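We use cookies to keep you signed in and to remember your ticket filters. Accept all | Manage settings

Ticket 3823: Marker tracking loss on hand-held grippers, wash area task
Project: Triltard
Site: Prostuldale
Opened by: Lovely Malabanan
Assigned to: Þröstur Hallgrímsson
Priority: Normal
Status: Closed, rule change applied

Malabanan, initial report
Episode 579 fails validation. Left gripper pose drops out for 44 consecutive frames near the end of the approach to the basin. Right gripper pose is continuous over the same interval. The validator rejects anything over 7 missing frames, so the episode went to quarantine. Operator reports nothing unusual. Same operator passed on the two episodes before it.

Hallgrímsson
Which rule set was the station running? The April revision changed the start pose check.

Malabanan
April revision. Start pose check passed for both hands.

Hallgrímsson
Then calibration at start is fine and the loss is during motion. Please do the following and post results:
- Inspect both marker cubes for scratches, glue residue and lifted edges.
- Check that each cube sits square on its mount. No play when pushed with a fingertip.
- Confirm the marker IDs match the station sheet. Left and right sets must not be swapped.
- Replay the episode and note wrist angle at the first dropped frame.

Malabanan
Cubes clean. No play. IDs match the sheet. At the first dropped frame the left wrist is rolled inward and the cube is shown nearly edge-on, with the forearm coming across it one frame later. Exposure is stable through the gap.

Kasten
Adding a note from the standards side. Section 4 says "markers shall remain visible during manipulation." It does not say how many faces, or to which camera. Two reviewers at Skevitz read it in two different ways last quarter. The sentence cannot be tested as written and should be replaced whatever the cause turns out to be in this ticket.

Hallgrímsson
Agreed. Proposed text: "During approach, at least one full face of each marker cube shall be visible to the head camera. The operator's forearm shall not pass between the head camera and either cube." The validator can check the first sentence. The second goes in the operator briefing.

Holst
Before this is adopted, somebody should check that the approach can be done at the basin without an awkward shoulder position. If the rule is uncomfortable, operators will drift away from it by the end of a shift.

Malabanan
Ran it at the white basin with both grippers low and in front of the body, fingers up. Both cubes stay in view while walking up to the rim. Stance is normal.
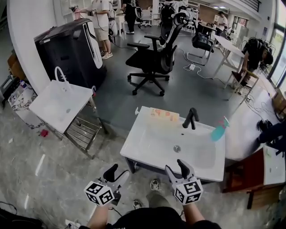
The remaining problem is reach toward the back of the basin, where the left wrist wants to roll in again. Stepping closer before reaching fixes it. I did five repeats that way and the validator passed all of them.

Damgaard
Floor rules still apply during the step. Section 2: cables and loose items must be kept out of the walking path, and the path is checked before each episode. Do not edit that section as part of this change.

Hallgrímsson
Not touching Section 2. Added one line to Section 4: "Reposition the feet before extending the arms." Validator limit stays where it is. Raising it would have passed this episode and hidden the fault.

Kasten
Wording approved. Please also record the old sentence in the change history so that earlier rejections can be traced.

Hallgrímsson
Done. Published 7 June 2023. Episode 579 stays in quarantine and will not be repaired by interpolation. Javier station gets the same rule set at its next sync.

Malabanan
Operators briefed. Closing.

Resolution code: Procedure
Linked items: Section 4 wording, operator briefing sheet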